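FOR IMMEDIATE RELEASE
3 December 2023

Kamik Laboratory Reports Method for Teaching Robots to Handle Household Cloth

Rakel training procedure draws on demonstrations made with hand-held grippers

MUSNESS - The Kamik Laboratory today announced the results of a study on cloth handling by two-armed robots. The method, named Rakel, allows a robot to learn how to grasp, lift and fold small household fabrics from demonstrations recorded by people. No robot is needed while the demonstrations are being made.

Cloth remains a difficult material for automated systems. It changes shape whenever it is touched, and a plain fabric may offer a camera very little to go by at close range.

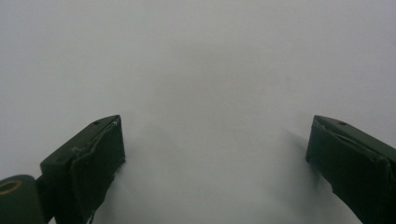 Earlier work at the laboratory relied on remote control of a full robot, a slow process that limited the number of fabrics that could be studied. Under the new procedure, an operator works at a small table with a gripper in each hand. Cameras on the grippers record each grasp up close, while a separate camera records the work area from a higher position.

"A fold begins with a good pinch," said Chiyo Aoki, who directed the study. "When the fingers take hold of the fabric in the wrong place, everything that follows has to correct for it. We wanted the robot to learn from that first contact onward."

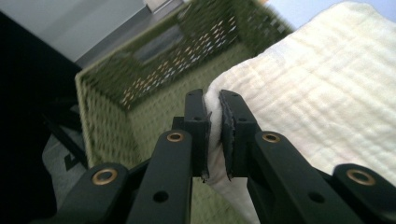 A fold of white cloth held between the gripper's two fingers, with a green woven basket behind.

The training set consists of 335 demonstrations covering 17 fabrics, including kitchen towels and printed cloths. In the evaluation completed in May, a robot trained with Rakel finished 80 percent of its assigned folding trials without human help. Most of the remaining trials failed at the first grasp - usually when the fingers closed on 2 layers of fabric in place of one.

The laboratory's research partner, Amano, will use the same procedure to study how robots can place folded items into open containers.
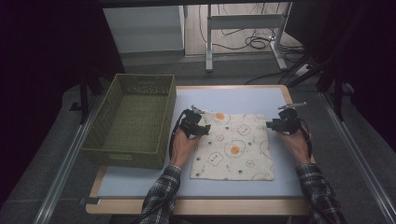 Does an operator need experience with robots to record a demonstration?

Operators need a short practice period with the grippers and no background in robotics. The laboratory reviews every recording before it is added to the training set.

A technical report describing the Rakel method, the evaluation procedure and the failed trials is available from the Kamik Laboratory on request. Inquiries from research groups and members of the press may be directed to the laboratory's public information office in Musness.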